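4.3. Le rangement comme variable : ce que les données ne permettent pas de dire

La littérature de gestion tient pour acquis qu'un poste de travail dégagé rend plus attentif. L'enquête Omero, menée en mai auprès de 297 salariés de la société Punport, est régulièrement citée à l'appui de cette idée. Nous l'avons relue et nous restons peu convaincus.

D'abord, le désordre y est déclaré par les répondants eux-mêmes. Or un salarié satisfait de sa journée juge volontiers son bureau bien tenu. La corrélation entre rangement perçu et concentration perçue pourrait donc mesurer deux fois la même humeur. Les auteurs mentionnent la difficulté en note, puis n'y reviennent plus.

Ensuite, le sous-groupe observé sur place se limite à 40 personnes, réparties sur 2 sites. L'écart rapporté entre postes « clairs » et postes « chargés » disparaît dès que l'on retire le site d'Ejigu, où les horaires avaient changé pendant la collecte. Parler d'effet nous semble prématuré.

Enfin, l'échelle Skiltero, qui classe les surfaces de travail en 4 niveaux, n'a pas fait l'objet d'une validation indépendante. Elle confond l'étendue libre du plan, mesurable, et l'ordre, qui suppose de connaître l'usage des choses. Une étagère dont les plateaux inférieurs sont vides passe pour bien rangée ; elle peut aussi n'avoir jamais servi. La figure 3 réunit une surface blanche largement dégagée (a) et un meuble à trois niveaux en bambou (b), deux cas que l'échelle traite de la même manière.
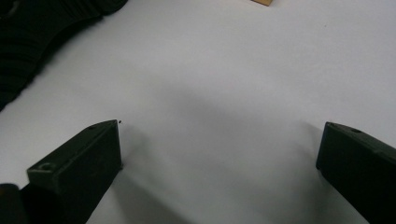
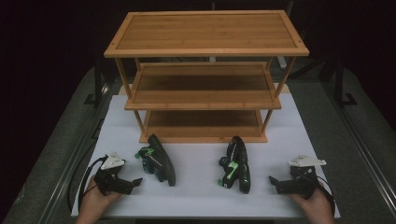

Figure 3. Plan de travail (a) et étagère (b).

Heike Oltmanns juge cette critique trop sévère : selon elle, une mesure déclarative reste utile si l'on compare chaque salarié à lui-même, semaine après semaine, et le bruit dû à l'humeur finirait par se compenser. L'argument vaudrait pour un suivi long. L'enquête Omero n'a interrogé chaque participant qu'une fois.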